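Osside Allotments news, October

Quick one this month, the clocks are about to go back and I've still got beans to get in. Sorry for any typos, doing this on the bus.

Water

Goes off at the mains on Monday. Fill your butts before then. If you've got a hose on the Shboul Lane tap please take it home, last winter one was left on and the tap split. Cost us a new fitting and a very wet path.

Apple day

Lovely turn out. Hadi Dabbas brought his press and we got through more fruit than I thought we had trees for. Juice all gone, sorry if you missed it. Pulp went on the heap by the top gate, help yourselves but dig it in well, the wasps are still about. Hadi says keep your late Bramleys somewhere cool and not touching each other. One bad one and you lose the tray.

Seed order

Going in at the end of the month. Spend over £400 between us and postage is free, so have a proper look through your tins first and then have a look at the list in the hut. Broad beans and onion sets are the ones people always forget. Garlic too, although if you want it in before Christmas you'd better get yours from the market now. Money in an envelope with your plot number on. Not loose in the tea caddy please!!

Bonfires

None before 7 in the evening, and none at all if the wind is towards the houses. We had two complaints in September and I don't want a third. Green stuff just smokes, so compost it or take it to the tip.

Leaf mould

The big pile is coming again, same place, beside the car park. Oak and beech mostly. Bag it damp, stab a few holes, shove it behind the shed and forget it untill the year after next. Best thing going for carrots. Please dont park in front of the pile, the lorry needs to get in.

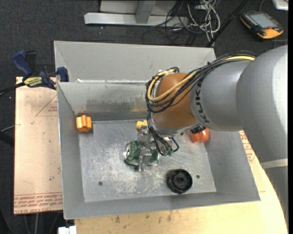
Plots

Plot 2 has come free, half dug, decent shed, bindweed down one side. First refusal to the waiting list, then anyone who wants to swap. Rents due by the end of the month as well, same amount as last year.

Hut key is back on its hook. Biscuits needed.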